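Halaso Heavyweight Long Sleeve Tee - Blank, Garment Dyed

Item 461
Sold by Cisenside Blanks & Print Supply

Back in stock in most sizes. Last run went fast so if you need a full size break for a team or a shop order, get it in now. Next delivery is November and we don't have a firm day for it yet.

Quick specs
Fabric: 100% cotton jersey, ring spun
Weight: 200 gsm
Fit: regular, a bit boxy in the body
Neck: 1x1 rib, taped shoulder to shoulder
Cuffs: open hem, no rib
Sizes: S to 3XL
Colors: Brick Red, Navy, Moss, Oatmeal, Black
Label: tear away

The Halaso is the one we reach for when somebody wants a long sleeve that doesnt feel like a giveaway shirt. Thick enough to wear on its own in fall, thin enough to go under a jacket. Body is cut straight, no taper. Sleeves run a little long. If you're between sizes go down, unless you want it roomy.

Garment dyed means sewn first, colored after. So shade moves a little from batch to batch - order all your shirts for one job at the same time. We can't match a batch from last spring to one from this week. We try. It never quite lands.

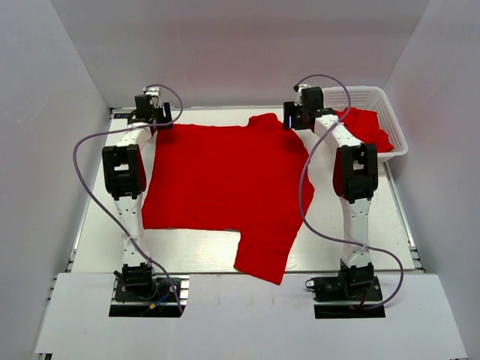 Printing notes. Takes water based ink really well, plastisol fine too. Flash a little shorter than you would on a regular dyed blank, the reds and the navy can migrate if you cook them. Do a test print. Discharge works on Moss and Navy, patchy on Brick Red, don't bother on Black. Max front print is whatever your platen does, just stay clear of the side seams.

Embroidery is OK with a medium cutaway backing. Sleeve prints OK, use the narrow platen.

Washing
Cold, inside out, with like colors. First 2 washes on their own please, esp. the red. Tumble low or hang. Shrinkage is small but it's there, mostly in length. No bleach, no softener if it's printed.

Packing
Cartons are packed one color, one size. Mixed cartons on request, adds a day. Shirts come folded, not bagged. Poly bags are extra.

Compared to the others
Söderlund long sleeve - lighter, slimmer, cheaper. Good for events.
Fonov long sleeve - ribbed cuff, softer hand, fewer colors. Runs small in the shoulders.
Halaso - heaviest of the three and holds it's shape the longest.

Stock as of Sep 29, 2018
Brick Red: 157 pcs, mostly M and L
Navy: good in all sizes
Moss: no 3XL
Oatmeal: S and M only
Black: good in all sizes

Returns
Unprinted, unwashed, within 30 days. Once there's ink on it, it's yours. Check the carton before you print, if a size is wrong tell us first and we'll swap it.

Samples
One per color per customer, you pay shipping. Size L unless you say otherwise. Swatch cards are free, just ask.

Questions on bulk pricing or dye lots go to Tormod Sundqvist at the order desk. Email is faster than phone this week.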